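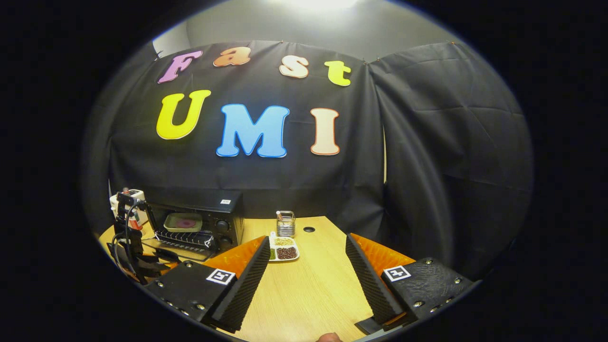
Estimativa da abertura da garra a partir dos marcadores nos dedos: filtrar ou rejeitar o episódio?

Fórum Bronavora › Software › Perceção e calibração
Tópico aberto em 23/03/2025

Dirk Coppens
Moderador da secção

Solicita-se o parecer dos utilizadores sobre a etapa de pré-processamento do Zusameck que converte a posição dos marcadores fiduciais em largura de abertura da garra. A câmara é olho de peixe e os dois dedos, cada um com o seu marcador quadrado, ocupam a parte inferior da imagem. Com a garra bem aberta, como na imagem que encabeça o tópico, a deteção não levanta dificuldades. O problema surge quando os dedos se fecham sobre um objeto e um dos marcadores deixa de ser detetado durante parte do movimento.

No último lote processámos 2792 episódios, dos quais 172 apresentam pelo menos uma falha superior ao limite configurado. A versão atual interpola linearmente e prossegue sem aviso. Proponho que passe a rejeitar o episódio por inteiro. Antes de submeter a alteração, gostaria de conhecer objeções.

Lotte De Smet
Membro

Discordo da rejeição integral. As falhas concentram-se no fecho, ou seja, no momento com maior valor para a política. Se retirarmos esses episódios, o conjunto restante fica enviesado para preensões fáceis e objetos pequenos.

A alternativa que defendo é um filtro com modelo de movimento simples (posição e velocidade da abertura), com a variância exportada junto de cada amostra. Quem treina decide depois o peso a atribuir.

mt_calibra
Membro

Antes de discutir o filtro, conviria confirmar em que espaço é feita a deteção. No nosso grupo o detetor corria sobre a imagem já retificada, e a retificação esticava os marcadores junto ao bordo inferior a ponto de perder cantos. Passámos a detetar na imagem original e a retificar apenas os cantos encontrados. Num conjunto de 551 episódios, a maior parte das falhas desapareceu só com essa troca.

Dirk Coppens
Moderador da secção

Agradeço a observação. Confirmo que a retificação é feita antes da deteção. Vou repetir o lote com a ordem invertida e publicarei o resultado neste tópico.

Quanto ao filtro – mantenho reservas. Um dedo com almofada de espuma deforma-se em contacto, e a abertura medida nos marcadores não coincide necessariamente com a distância entre as superfícies. Acrescentar um modelo de movimento sobre uma medida já ambígua parece-me pouco prudente.

Lotte De Smet
Membro

A deformação afeta do mesmo modo a medida direta, a interpolação e o filtro. Não constitui argumento a favor da rejeição. Além disso, se a garra do robô usar dedos e almofadas idênticos, a ambiguidade é partilhada entre demonstração e execução.

jidorent_integracao
Conta institucional

Na qualidade de equipa de integração do Jidorent, informamos que o nosso leitor aceita um campo opcional de variância por amostra desde a versão de outubro. Os ficheiros sem esse campo continuam a ser lidos. Recomendamos, contudo, que as amostras interpoladas sejam assinaladas com um indicador próprio, dado que a variância elevada pode ter outras origens.

r.visual
Membro

Uma questão lateral, mas relevante para quem usa o mesmo vídeo para localizar a câmara. Convém mascarar os dedos e a orla preta da lente antes de extrair pontos de interesse. Os dedos deslocam-se com a câmara, e os cantos dos marcadores são pontos excelentes, pelo que o estimador de pose se agarra a eles e conclui que está parado. Tecidos escuros como os desse fundo também fornecem pouca informação; as letras de espuma e os veios do tampo são mais úteis. Eu teria ainda cuidado com a luz do teto, se a exposição for automática.

mt_calibra
Membro

De acordo quanto à máscara. Já quanto à exposição, prefiro fixá-la: uma variação brusca basta para alterar o contraste dos marcadores a meio do fecho.

Dirk Coppens
Moderador da secção

Resultado da repetição, com deteção na imagem original e retificação posterior dos cantos: dos 172 episódios assinalados, restam 38 com falhas acima do limite. Os restantes parâmetros não foram alterados.

À luz deste número, retiro a proposta de rejeição automática como comportamento predefinido. A alteração a submeter incluirá a nova ordem de deteção, o indicador de amostra interpolada pedido pela equipa do Jidorent e uma opção, desligada por omissão, para rejeitar o episódio. O filtro ficará para um pedido separado, que a Lotte De Smet poderá abrir se assim o entender.

Lotte De Smet
Membro

Abrirei o pedido. Mantenho que a interpolação linear não deve permanecer como predefinição e apresentarei a comparação sobre os mesmos episódios.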